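A gentler pace at the returns bench

When the camera-hire shop at Skotside took on Parri, its two-handed robot, the people at the returns bench wondered what would be left for them. Quite a lot, as it happens, though the heavy lifting has begun to shift - and tripods, goodness knows, are heavy by the end of an afternoon.
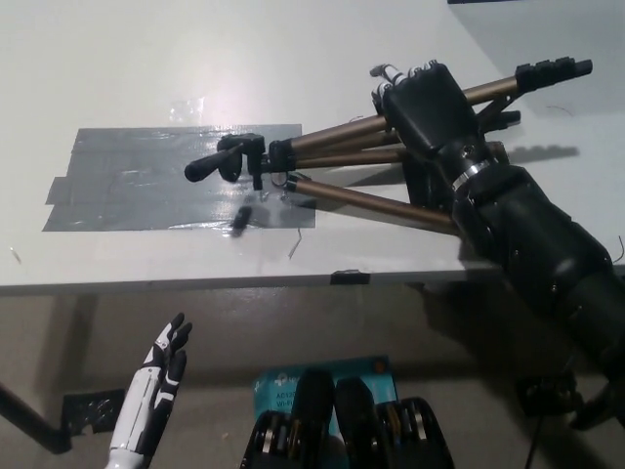 Tineke Van Leeuwen says her shoulders noticed the change before she did, and that she now spends her mornings on repairs, the part of the job she always liked best. She does miss having a colleague who'll chat back.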